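Marisol Marulanda on tablecloths, debt and the Sunday lunch that ate her week

Kitchen door's propped open with a crate when I get there. Rice already going. Marisol Marulanda waves a spoon at me and keeps talking to somebody on the phone, something about onions, the wrong onions, then hangs up and says "sit, sit, you're in the way there."

So I sit. Wastari is her place, six tables and a counter, on the side of the street that gets no parking. She opened it with a cousin's loan and what she calls "a very stupid amount of confidence." Lunch only, closed Mondays, and on Sunday one long seating where everyone eats the same thing at the same time whether they know each other or not.

The Sunday lunch is why I came. People keep telling me about it. Thirty seats, one menu, and you don't get to pick your neighbor.

"I didn't invent it," she says. "My grandmother did it with whoever was on the road. If you came past at noon you ate. She'd be annoyed I charge."

How much does she charge? Twenty dollars, same as the first week. She winces when I ask if that can last.

"No. Everybody tells me no. Murray tells me no every single week."

Murray is Murray Tautahi, who does her books on Thursday afternoons and gets paid partly in soup. I called him later. He was in a car, bad line, but he was clear on the main thing. "She's losing money on the beef weeks and making it back on the bean weeks. I've told her, have more bean weeks. She says people would notice. I said let them notice."

Back to the kitchen. She's pulling the skins off tomatoes with her fingers, fast, no knife. I ask what a normal Sunday looks like and she laughs at normal.

In at 6. Stock first. Then bread, which she doesn't bake, she buys it from Voicu two blocks down and has done since before the restaurant existed. Then the tables get pushed together into one, which takes two people and a fair amount of swearing, as the floor slopes toward the drain. Folded cardboard under three of the legs. Yeison Llanos handles the cardboard. He also handles the door, the dishes, and the music, and there've been arguments about the music.

"He plays the same record," Marisol says.

"It's a long record," says Yeison, from the sink.

He's been there from the start. Used to drive deliveries for Grosby, the produce wholesaler, and one day he dropped off the boxes and she was on her own with a full room, so he took his jacket off and carried plates. Went back to finish his route after. Got yelled at. Quit in May.

"I didn't plan it," he says. "I can't even cook. I make eggs."

"He makes bad eggs."

What does she cook? Depends what's cheap and what she's in the mood for, she says. Soup always. Then something that's been in the oven a long time. Potatoes in some form, there would be a riot otherwise. Her aji recipe comes from Consuelo Taipe, who had a stall at the old market and who's semi-retired now, meaning she comes in on Saturdays to taste things and complain.

I got lucky, she came in while I was there. Small woman, big coat. Went straight to the pot without saying hello.

"Salt," she said.

Marisol added salt.

I asked Consuelo what she thinks of the Sunday lunch. She thought it over for a good while. "The food is right," she said. "The chairs are terrible. An old person cannot sit in that chair for two courses." Then she sat in one for an hour and told me about the market, how the stalls passed from mother to daughter, how you never sold to the person next to you because you'd be trading all day and end up with no cash, how the rain came in at the back corner for years and the city kept sending a man to look at it. I have four pages of notes on the rain. Maybe another piece.

The strangers thing, though. I wanted to know how it works, because I'm bad at it, I'm the person who eats standing up so as not to share a table.

"First ten minutes is horrible," Marisol says. "Every time. They look at the forks. They look at their phone. So I don't bring the soup in bowls, I bring it in the pot, and somebody has to serve. Once someone has to ask do you want more, then its fine. It's going."

Do people ever just not get along?

"Oh sure. Two men fought about a bridge. Which year they closed it. They both came back the next week with proof." She wipes her hands. "One had it wrong, I won't say who, he still comes."

And there was a couple who met there, she says, and a pair of sisters who hadn't spoken for years and each booked without knowing the other had. I asked how that went. She made a face and tipped her hand side to side. "They ate."

Jhonatan Villanueva is one of the regulars, he teaches night classes in English and has missed two Sundays total, both for weddings. I met him outside, he'd come by for leftovers. "I moved here and I knew my landlord," he said. "That was it, the landlord. Now I can't walk to the bus without stopping." He said the first time he came he was put next to a retired dentist who talked about gums all through the main course. They go fishing now.

Money again, because it keeps coming back to money. The rent went up 30 percent at the last renewal. She had an offer from Waser, the catering outfit, to take over the Sunday thing, put her name on it and run it in a hall across town, bigger room, two seatings. She thought about it for a week. Didn't sleep much.

"It was good money. I'm not going to say it wasn't." She's rolling dough by now, talking down at it. "But two seatings means somebody comes and tells you time to go. I'd have to tell people time to go. My lunch ends when it ends. Sometimes it ends at five, and I'm so tired I could cry, and there's still one guy with his coffee."

So she said no?

"I said ask me again next year."

She's thinking of going up to twenty-five dollars, with a few seats kept at the old price for whoever asks. Yeison thinks people will be too shy to ask. Murray thinks everyone will ask. Consuelo thinks she should fix the chairs first and then talk about prices.

The last thing I asked about was the tablecloths, because everyone mentions them. Real cloth, washed at her apartment, hung up over the shower rail and the doors. She could rent them. She could use paper. She has priced both.

"Paper rips when people lean," she says. "And they lean. If they're talking, they lean." She does iron them, or she did at first. Now mostly Yeison does it, late Saturday, with the radio on, and he admits he only does the parts that show.

Then the onions arrived, the right ones this time, and she was gone out the back to argue about the bill.

Sunday lunch at Wastari starts at one. Call ahead, let it ring, they're slow to pick up. 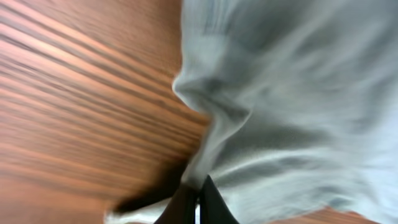
Pale cloth, creased, against the wood.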